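Newsletter > Workshop > Bench notes

The long bench at Polholm is open again after the August clear-out. Cables now go in the Dimero drawers by length, and small metal parts go in the Strand trays — please don't mix the two. We sorted 1,653 parts and threw out 66. 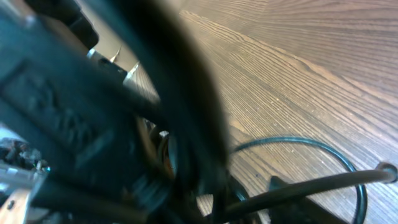 Washers and bearings are still waiting for labels. Nokent is sending 100 more, and they should be on the trays by the next issue. Bench lamps stay where they are.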